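Wender workshop sets out block-placing boards for school loan

May 8, 2021

The Raloso teaching workshop in Wender has started setting out its new placing boards, which will be lent to schools in the district from November. The boards are used for a simple exercise: a small block is moved between a marked position and a closed outline drawn in marker pen.
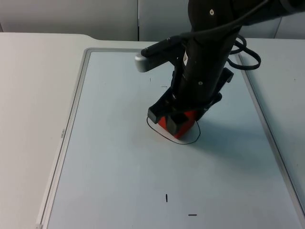

Wiesława Jasińska, who runs the workshop, said the outlines are drawn freehand and no two need match. "A printed circle invites people to aim for the exact middle. We only ask that the block ends up within the line," she said.

Short dashes serve as position marks. They are kept thin so that they can be wiped off and redrawn when the layout changes. The outline must be large enough to take the block with space to spare, and the marker must be black - paler inks proved hard to read under the ceiling lights. 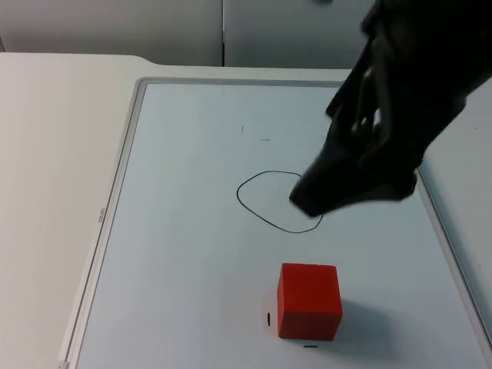 The loan scheme has a budget of 2,758 euros and will run for 30 weeks. Each school may keep a board for up to 4 weeks. Kubiak, a local joinery firm, is making the carrying cases.

Panels were also checked at the workshop this week. Jasińska said narrow gaps at the joins are acceptable if the surfaces stay steady during use.

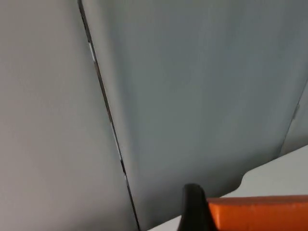

Grey panels with a narrow seam between them.

Requests for boards should be sent to the Raloso office, room 205, Pletia building.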